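Finally sold the old 500mm prime and moved to a used Tidard 81mm macro. A few notes after a month with it, for anyone looking at the same swap.
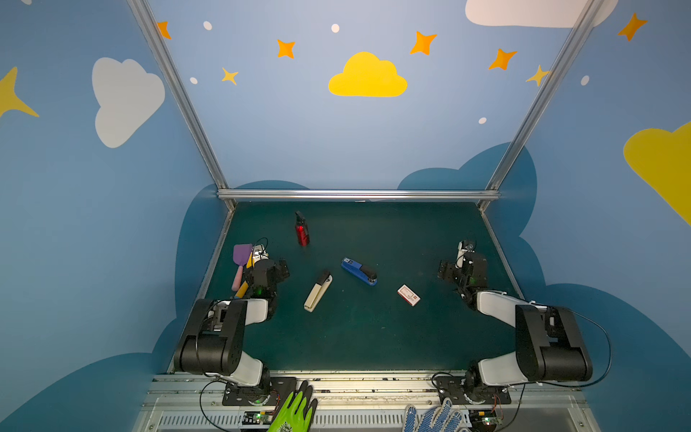
Spatula with a purple head and pink handle, yellow handle next to it.

The lens came from Jayanthi Chacko at Ostmont Camera Exchange. She had two copies in the cabinet and let me try both on my own body before I paid. I took the one with the stiffer focus ring. $169, with front cap, no hood.

Focus is manual only. The throw is long, most of a full turn from infinity to closest distance, and nearly all of that is spent in the last bit of the close range. Good for insects on a tripod, slow for anything that walks.

Colour is a touch warm next to my Buma zoom. I set a custom white balance and stopped thinking about it.

Wide open the corners are soft. By f/5.6 they've caught up with the centre, and I leave it there for flat work like stamps and prints. Past f/16 everything goes mushy – same as any macro I've owned.

Aperture ring has half stops, and the clicks are firm down to f/11, then vague. Volodymyr Zakharchenko had his apart last winter and says it's a worn detent spring. He charged me nothing for the advice and I haven't opened mine.

The tripod collar is sold separately and they're hard to find. I'm using an Annamalai rail under the camera body instead, 5 mm per turn of the knob. Front-heavy, but it holds if you lock the head down properly.

Someone asked about filters. The thread is an odd size, so I use a step-up ring and the polariser I already had. No vignetting that I can see.

Do I miss the 500? For birds, yes. It lived in the cupboard from April onward though, and this one has been on the camera most days.

Next up is the hood. Ostmont has a metal screw-in one on order – will add to this thread when it's in.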